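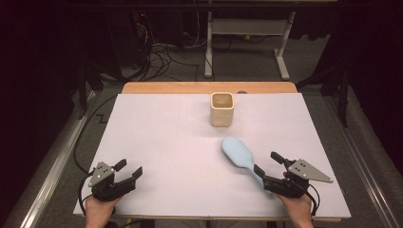
Miércoles, 9:40. Cuaderno de diseño de Ekedano, mundo tres.
Ayer por la noche cerré por fin el generador de niveles y llevo desde el desayuno con ganas de escribirlo. Resumen rápido para Waldemar, que no estuvo: el juego sigue siendo de empujar agua por canales, sin piezas que caen y sin combinar colores, pero ahora cada canal recuerda por dónde pasó el agua en el turno anterior. Cambia todo. Para el nivel de hoy quería una rejilla un poco torcida, como la de líneas flojas a lápiz que hay sobre el tablero blanco, con un depósito cuadrado de esquinas redondeadas (la tacita color crema me vale tal cual como silueta) y un obstáculo largo en diagonal, como el cepillo azul claro, que obligue a rodear. Lo he pasado al editor con casillas de 50 píxeles y funciona de maravilla, se lee de un vistazo.

Números del generador. Ha escupido 1455 tableros en una pasada. Quitando los que no tienen solución y los que se resuelven empujando siempre a la derecha, quedan 291. De esos he jugado 19 a mano y hay cuatro que me parecen buenos de verdad, de los que te hacen soltar el ratón y mirar la pantalla un rato. El mejor es el que llamo Primthorpe: parece que sobra un canal, lo ignoras, y en el penúltimo turno descubres que era el único sitio donde podías aparcar el agua. ¡Qué gusto da cuando encaja!

Problema pendiente: la memoria de los canales no se entiende si no la explicas. Jarosław lo probó sin instrucciones y estuvo unos 50 turnos pensando que era un fallo. Propuso un cartel de texto; no me convence nada. Prefiero un nivel cero de tres casillas donde solo se pueda hacer una cosa, que el agua vuelva sola por el canal mojado y que el jugador lo vea pasar. Si con eso no llega, probamos a oscurecer el borde del canal usado.

11:15. Hecho el nivel cero. Dos versiones, A y B. La A es más limpia, la B tiene un poco más de gracia porque puedes equivocarte una vez. Me quedo con la B de momento.

Deshacer: ahora es ilimitado y así se queda. Estuvimos discutiendo lo de penalizar con estrellas, y cuanto más juego menos sentido le veo - en un puzle quiero que la gente pruebe burradas. El contador de movimientos sí lo dejo, pero escondido en el menú de pausa.

Bicho raro: si giras una esclusa en el mismo turno en que llega el agua, a veces se pierde una unidad. Solo pasa en tableros con dos depósitos. Sospecho del orden en que se actualizan las casillas (primero filas, luego columnas), aunque todavía no lo he aislado. Guardada la partida como kwiatkowski_esclusa, que es el nivel donde salta más.

12:50. ¡Era el orden! Ahora calculo todos los movimientos primero y los aplico de golpe. De propina se puede hacer un cruce de corrientes que antes era imposible, y con eso se me ocurren un montón de niveles para Zistuda, el mundo cuatro. Hay que volver a pasar el comprobador por todos los tableros, porque alguno habrá cambiado de solución.

Para mañana:
- Jarosław: sonido del agua al volver, más corto que el actual.
- Waldemar: jugar Primthorpe sin pistas y apuntar en qué turno se atasca.
- Yo: comprobador, y bocetos del cruce de corrientes.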